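Lisine Two-Arm Teaching Station

2018-04-25
By Krishnamoorthy Chowdary
3 min read

The Lisine Teaching Station is a two-arm system for recording tasks as a person performs them. An operator guides the arms by hand or drives them from a remote console, and the station stores the motion of both arms, the opening of each gripper and the view from the head camera on a single clock. The recordings may be replayed directly or exported for use in training.

The station is supplied to laboratories, technical colleges and product test departments. It is delivered with two arms on stands, two-fingered grippers, one head camera, a control computer and the Cernon recording software. A table is not included. Customers may use any level surface that both arms can reach.

Two methods of teaching are supported. In hand guiding, the operator holds the wrist of the arm and moves it through the task while the motors carry its weight. In remote control, the operator works a pair of Rocha handles, and each arm follows the matching handle. Hand guiding is suited to short motions with one arm. Remote control is recommended where both arms must work together, or where the operator's hands would block the camera.

Kitchen tasks are included in the standard task library. They call for the handling of thin edges, clear materials and soft food, and they require one arm to hold an item while the other works nearby.

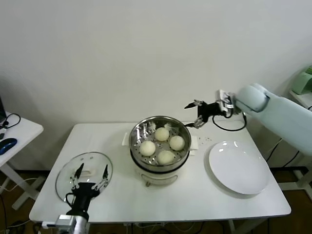

Steamed bun task, head camera view. One gripper holds the glass lid by its edge; the other is open beyond the steamer basket.

Each recording is saved as a separate episode and may be marked as accepted, rejected or held for review. Operators may add a short written note at any point – for example, where a grasp was corrected. The control computer stores up to 1,981 episodes before older files must be moved to external storage.

Specifications

Arms: 2, independently mounted
Reach per arm: 800 mm
Grippers: two-fingered, electric
Teaching methods: hand guiding, remote control
Operator training: 9 hours, on site
Warranty: 18 months

Installation is carried out by Lisine staff. Customers are asked to confirm floor space and power supply before delivery. Training is led by Yurii Koval and covers safe stopping, calibration, both teaching methods and the review of episodes. Places for July may now be reserved through the sales office.

Related items
Rocha Remote Handles, Pair
Cernon Recording Software, Site License
Ferkance Replacement Finger Set
Lisine Single-Arm Teaching Station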